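로봇 학습 특강 강의 노트
4주차: 시연 데이터 수집, 무엇을 모으고 있는지 의심하기

지난 시간 끝에 나온 질문부터 처리합니다. "데이터를 더 모으면 해결되지 않나요?" 해결될 때도 있습니다. 다만 그 말을 하는 사람에게 무엇을 더 모을 거냐고 되물으면 대답이 갑자기 흐려집니다. 이번 주 내용은 그 흐린 부분에 관한 것입니다.

1. 용어

에피소드: 시작 상태에서 조작자가 종료를 선언할 때까지의 기록 하나. 관측(영상, 관절값)과 행동(명령값)이 시간순으로 붙어 있습니다.
시연(demonstration): 사람이 조종해서 만든 에피소드. 교재에서는 '전문가 시연'이라고 쓰는데, 조작을 배운 지 2주 된 대학원생이 전문가인지는 각자 판단하십시오.
커버리지: 시작 상태와 중간 상태가 얼마나 넓게 퍼져 있는가. 논문에 가장 적게 보고되는 값입니다.

2. 에피소드 개수라는 숫자

Zokton 과제를 예로 들겠습니다. 나무판 위의 블록을 막대 끝으로 밀어서 지시한 자리로 보내는 과제이고, 수집 도구는 Kurek입니다. 첫 보고서에는 "시연 200개 확보"라고 적혀 있었습니다. 저는 이 문장을 읽고 아무것도 알 수 없었습니다. 같은 배치에서 출발한 에피소드가 반복되었다면 200개는 사실상 훨씬 작은 숫자입니다. 실패한 시도를 지웠는지, 남겼는지도 적혀 있지 않았습니다.

실패를 지우는 관행은 특히 문제입니다. 블록이 엉뚱한 쪽으로 돌아갔을 때 사람이 어떻게 되돌리는지가 모방학습 모델에는 가장 아쉬운 정보인데, '깨끗한 데이터'를 만든다면서 그 부분부터 버립니다. 그렇게 학습한 정책은 한 번 벗어나면 돌아올 줄 모릅니다. 오차가 누적된다는 이야기는 2주차에 식으로 다루었으니 반복하지 않겠습니다.

3. 밀기 과제에서 변하는 것과 변하지 않는 것

블록은 8개, 색은 4가지, 색마다 모양이 다른 블록이 2개씩입니다. 조합이 많아 보이지만 그 조합을 실제로 얼마나 썼는지는 다른 문제입니다. 조작자는 편한 배치를 좋아합니다. 블록이 뒤쪽 가장자리에 몰리면 그 뒤로 막대를 넣기가 까다로우니 앞쪽으로 끌어낼 방법을 궁리하게 되고, 귀찮으면 그 블록을 고르지 않습니다. 이런 선택이 쌓이면 데이터 분포가 됩니다.

모양도 마찬가지입니다. 원기둥은 접촉점이 조금 어긋나면 옆으로 빠지고, 별 모양은 오목한 곳에 막대 끝이 걸리면 오히려 밀기 쉬울 수 있습니다. 그러니 "블록 밀기 성공률"을 모양 구분 없이 평균 낸 표는 저는 믿지 않습니다.
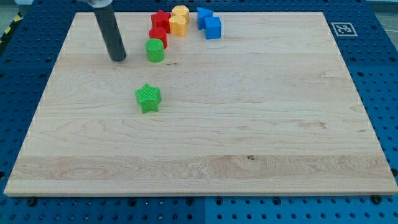 초록색 별 하나만 무리에서 떨어져 있는 이런 상태가 시작 상태로 몇 번 나왔는지, 여러분의 데이터에서 바로 뽑을 수 있어야 합니다. 작년 수강생 게시판에는 이런 반론이 올라왔습니다. 시작 상태를 일일이 따지는 건 데이터가 적던 시절의 습관이고, 규모가 충분하면 분포는 저절로 넓어진다, 차라리 그 시간에 한 에피소드라도 더 모으는 게 낫다는 것이었습니다.

절반만 동의합니다. 조작자가 여럿이고 과제 지시가 무작위로 주어지면 넓어지기는 합니다. 하지만 같은 사람이 같은 시간대에 같은 순서로 모은 데이터는 양을 늘려도 같은 자리가 두꺼워질 뿐입니다. '저절로'라는 말이 성립하려면 무작위화를 누군가 설계했어야 하고, 그러면 이미 저절로가 아닙니다.

4. 언어 지시를 붙일 때

지시문은 두 가지 방식으로 붙입니다. 먼저 지시를 주고 수행시키는 방식과, 일단 자유롭게 밀게 한 뒤 구간을 잘라 나중에 설명을 다는 방식(hindsight labeling)입니다. 뒤의 방식이 싸고 빠릅니다. 대신 설명하는 사람이 의도를 지어냅니다. 파란 정육면체가 우연히 노란 블록에 닿았는데 "파란 정육면체를 노란 블록 옆으로 밀어라"라는 지시가 붙는 식입니다. 결과와 맞으니 틀린 라벨은 아니라고들 하지만, 그 구간의 행동이 목표를 향해 있었는지는 확인되지 않았습니다.

"노란 블록을 밀어라"처럼 대상이 하나로 정해지지 않는 문장도 골칫거리입니다. 노란 블록이 2개면 둘 중 무엇을 밀어도 정답으로 처리됩니다. 평가 때도 그렇게 채점하면 점수는 올라갑니다.

5. 기록 양식

조교가 배포한 Ulum 양식을 씁니다. 최소한 다음 항목은 비우지 마십시오.

조작자 코드
시작 배치를 정한 방법 (무작위 표, 직전 에피소드의 끝 상태, 손으로 놓음)
지시문과 지시문을 붙인 시점
종료 사유 (성공, 포기, 블록 이탈, 장비 정지)
재시도 여부

'직전 에피소드의 끝 상태'를 그대로 시작으로 쓰는 것은 허용합니다. 다만 이 경우 에피소드끼리 독립이 아니므로, 학습용과 검증용을 에피소드 단위로 섞어 나누면 안 됩니다. 세션 단위로 나누십시오. Brikex 과제에서 검증 점수가 지나치게 좋았던 조가 있었는데, 원인이 이것이었습니다.

6. 과제

자기 조의 데이터에서 시작 상태만 모아 블록 위치를 판 위에 찍어 보십시오. 색별로 한 장, 모양별로 한 장. 빈 구역을 표시하고, 왜 비었는지 추정과 확인된 사실을 나누어 적으십시오. "데이터가 부족해서"는 사유로 받지 않습니다. 제출은 다음 수업 시작 전까지, 분량은 4쪽 이내입니다.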